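Music in Society, handout for week 4
Choirs and orchestras as institutions
Teacher: Hanneke Claeys

Today we continue with the question from last week: who pays for a choir, and what does the payer expect? Please read the chapter by Hertta Hyvönen before the Sunday rehearsal visit, not after it.

1. Three forms of organization

The parish choir has no salaries, only a conductor with a small fee. The city choir is paid partly by the municipality and partly by tickets. The broadcasting choir is employed by a station and must sing for the microphone also when the hall is empty. In the first form the repertoire changes slowly. In the third it can change every week, and the singers need to read very well.

2. The case of Lalmont

The Lalmont Chamber Choir started with 20 singers and a hall of 200 seats. When it moved to the Matheson Hall, with 400 seats, the conductor Unai Quintana wanted larger works with orchestra. The board agreed, but the rehearsal time stayed the same. Compare the two season programs in your reader – the difference is mostly in the second half of the evening. Ask yourself what happened to the unaccompanied pieces.

3. Touring

A tour is expensive for a choir because voices need sleep. Instruments can travel at night in a truck, singers should not. In the Burkatley contract the clause on lodging is longer than the clause on the music. Teun Visser will bring a copy to class.

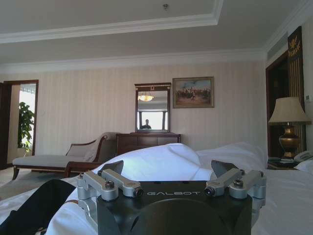 Fig. 1. Bed with white bedding and pillows; in front, a gripper marked GALBOT.

Words to know: a cappella, section leader, deputy singer, residency, per diem.

For next time: write one page about a choir or orchestra in your own town. Say who pays, who chooses the program and where they rehearse. Send it to Tineke Van Leeuwen before class. Late pages are read, but without comments.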